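Gift Wrapping and Sunflower Mats: Frequently Asked Questions
Porlow Gift & Paper

Questions come in all year, but most of them reach us in November. If yours isn't covered, use the contact form and allow a day or two for a reply.

What is the sunflower mat?

It is a long printed cloth with a sunflower painting in the style of Van Gogh on it. The blues are strong and the flower heads are mostly orange, yellow and rust red. People use it as a wrapping mat, a table cover or a wall hanging. We stock it under the Jollano name.

Will dark boxes show up against it?

Navy is harder to see on the blue parts than gold paper is. If you are taking pictures of your gifts for a shop listing, put the dark box over a flower head and keep the gold package on the blue.

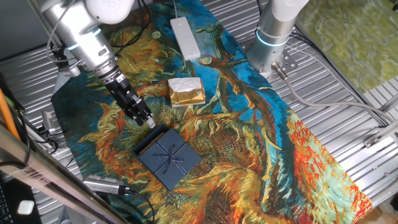 White paper works anywhere on the print. Silver can look a little green next to the leaves.

Does the mat lie flat right away?

It ships folded, so expect some creases for the first day. Lay it out face up and smooth it from the middle toward the corners. A cool iron on the back is fine. Do not use steam on the printed side.

What if a corner keeps turning over?

Put a book on it overnight. On a slatted or ridged table, the edge can catch in the gaps, and a piece of cardboard underneath helps with that.

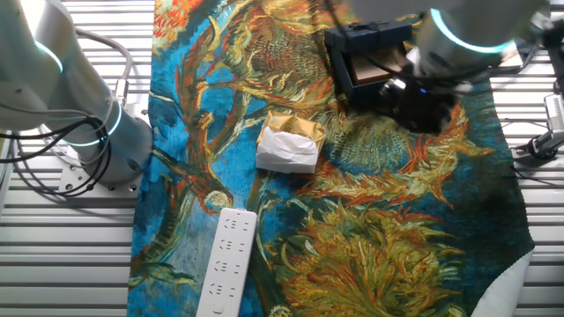 One customer wrote to say that cardboard slid around on her metal table and that a thin rubber drawer liner held the cloth much better. We have tried the liner since then and it does work. Cut it a little smaller than the mat so it stays hidden.

How do I tie a flat bow on a square box?

Use thin ribbon. The Rowbotham ribbon comes on a 70-foot roll, and one roll does a lot of small boxes.

1. Close the lid all the way and check that it sits square.

2. Lay the ribbon across the lid, cross it underneath and bring both ends back up to the top.

3. Tie a single knot in the middle of the lid, then a small bow over it. Pull the loops sideways - not up - if the box is going inside a mailer.

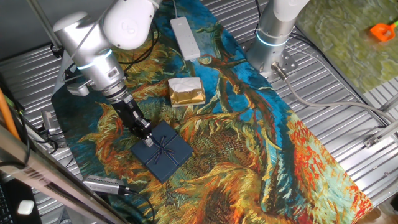

4. Trim the tails at a slant. Leave them long enough to retie, as whoever opens the box may want to use it again.

Can I wrap a small package in two papers?

Yes. Gold with a crinkled white layer is a common choice. Wrap the gold first and tape it on the bottom, then fold the white over part of it. Two small pieces of tape are enough.

Can I leave a power strip or a lamp on the mat?

A power strip can sit on it while you work. Keep anything that gets hot off the print, including glue guns. Hot glue does not come out.

Do the navy boxes come with ribbon?

No, the ribbon is sold separately. The Wavard square box comes in packs of 9, lid included. Item number 356 is the navy one.
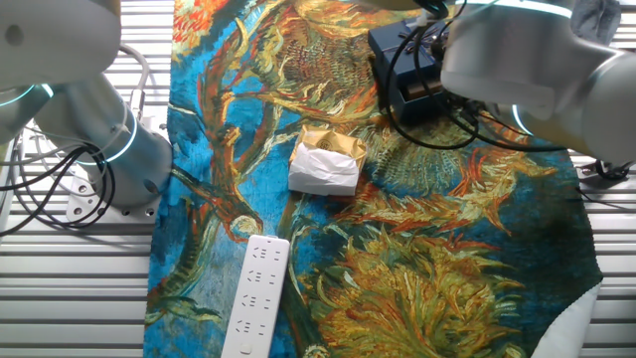
Navy gift box on the sunflower cloth

Do you take bulk orders?

Up to 2,000 boxes at a time. Larger orders need a phone call first. Mats are limited to what we have in stock, and we do not cut them to size.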